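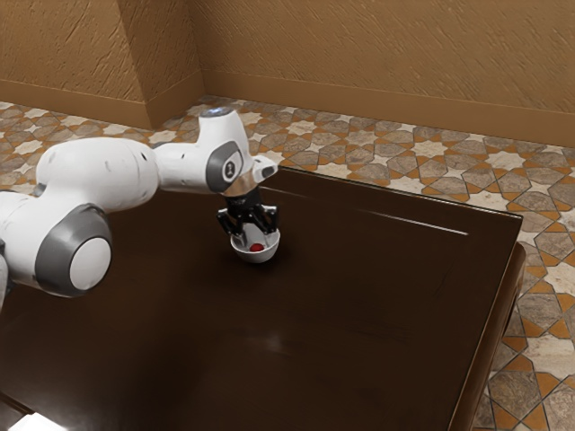

Big brown table, plenty of elbow room.

April 13, 2025

So I finally did it, I bought a real dining table, and I have been grinning at it for a week! For six years I ate off a folding card table with one leg that needed a paperback under it. I told myself it was fine. It was not fine, I had soup in my lap at least once every December.

What got me moving was a used furniture warehouse called Zulska, out past the old rail yard. I went in for a lamp. I walked out with a solid walnut table with 146 stamped into the underside (no idea what that means, if you know please write me) and a bill for $300. The same size new from Lulten is $759, and I've sat at that one in the store, and it wobbles.

Getting it home was its own adventure. I measured the truck, I measured the front door, I forgot to measure the turn at the top of the stairs. We took the legs off in the hallway with a socket wrench borrowed from the neighbors, and the top went around the corner standing on end with maybe a finger's width to spare. There is a small dent in the plaster now and I'm leaving it.

Then came the fun part, the finish. The top had old candle wax on it and a ring from somebody's flowerpot. I scraped the wax with a plastic card, wiped everything down with mineral spirits, and sanded very lightly along the grain. I tried Skisance oil first on the underside, which I'd recommend to anyone, and the color went so deep and warm that I ran and got everyone in the house to come look. Two thin coats on top, a day in between, windows open. The ring is still faintly there if you catch it in the evening light. I kind of like it.

What I didn't expect is how much we use it. Puzzles stay out for days and we just eat at the other end. I roll out pie dough on it (on a mat, relax). Last night four of us played cards until way too late and there was still space for the chips, the dip, and a sleeping cat.

Next up is chairs. Right now we have two from the card table set, a piano bench, and a stool that's too tall, so dinner looks a little odd. There's a set of four ladder-backs at the thrift store on Cruickshank Street with torn seats, and I've been reading up on weaving new ones out of paper cord. It looks slow and fiddly and I can't wait to try it. If they're still there tomorrow, they're coming home with me.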